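Let the Small Jobs Count

I love a good building inspector, and I'll say so at any backyard cookout. But I've been remodeling kitchens and porches in Fonulell for most of my working life, and I think our town has the permit question backward for small work. We treat a new set of porch steps almost the way we treat a new house, and then we act surprised when folks skip the permit altogether!

Take the steps I rebuilt last March over on Kushnir Street. It was four treads and a handrail, a nice tidy job, and the paperwork took longer than the carpentry. The homeowner was a good sport (she kept bringing out coffee), but her neighbor watched the whole thing and told me he'd just do his own on a Saturday and keep quiet.
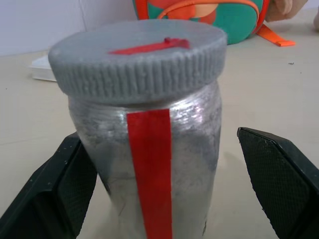 And that's what worries me. A handrail put up quietly is a handrail no inspector ever leans on. I want more eyes on small jobs, and the way to get them is to make saying "yes, come look" easy.

Perker, the next town over, has a one-page form for minor repairs. You draw your sketch, pay a flat fee, and get your answer in about 5 days. I've pulled a bunch of them now and it is a joy. The inspector still shows up, still brings the level, and once made me redo a post base I thought was fine. Good! I learned something, and the porch is better for it.
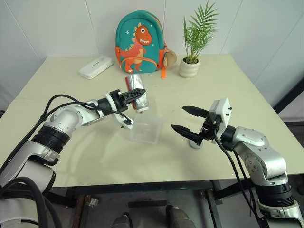 Foil-wrapped cylinder held upright over a clear plastic container.

Some contractors will tell you a simpler form lets in the hacks. I've heard it at the counter of Brosasik Lumber more mornings than I can remember, and I get it, we pay for our licenses and our insurance and we don't love being undercut. But the hacks aren't filling out the long form either. They're the ones who never walk into the permit office. 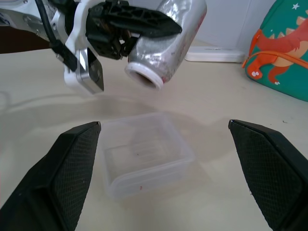

What would I put on the form? Sketch, address, materials, license number, done. Then I'd add one line about cleanup, because I'm a bear about job sites. A crumpled aluminum can like the one in the photo has no business inside a wall, and I have opened up plenty of walls and found its cousins sitting on the bottom plate. Let the inspector peek in before the drywall goes up!

So come on, Fonulell, borrow Perker's form. I'll bring the pens.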